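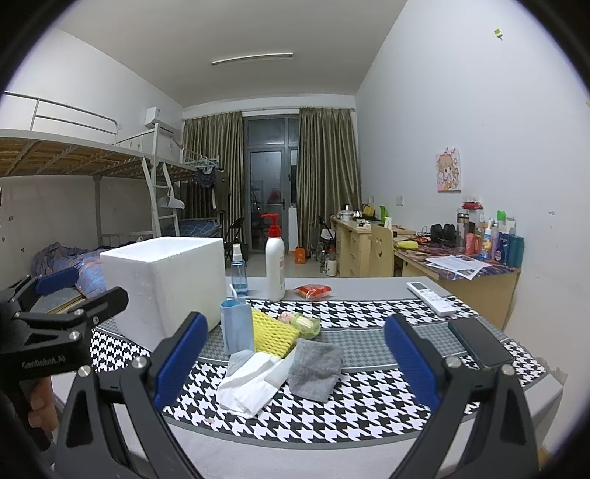 Spray bottle and pump bottle on the houndstooth cloth.

Section 4: Mixing and Labeling Your Cleaners

I keep the Hirnari guide short on purpose, so let's get to the mixing.

1. Rinse every bottle twice with plain water, even the brand new ones.

2. Pour 155 ml of white vinegar into your measuring jug, then top it up to 1223 ml with cool water. Yes, that's a funny number - it fills my two big bottles to the shoulder and I never bothered to round it off.

3. Stir, then fill through a funnel. Leave a little room at the top.

4. Write what's inside and the date on masking tape. My oldest label still says June 8, 2018, and I can read it fine!

Caution: Never mix vinegar with bleach, or pour it into a bottle that held bleach. The fumes are dangerous.

Note: Keep this stuff off marble and other natural stone. Illia Ostapchuk wrote to me in August about a dull patch on a windowsill, and there's no wiping that away.

5. Try it on a hidden spot first and wait 34 minutes. If all looks well, go on to Section 5.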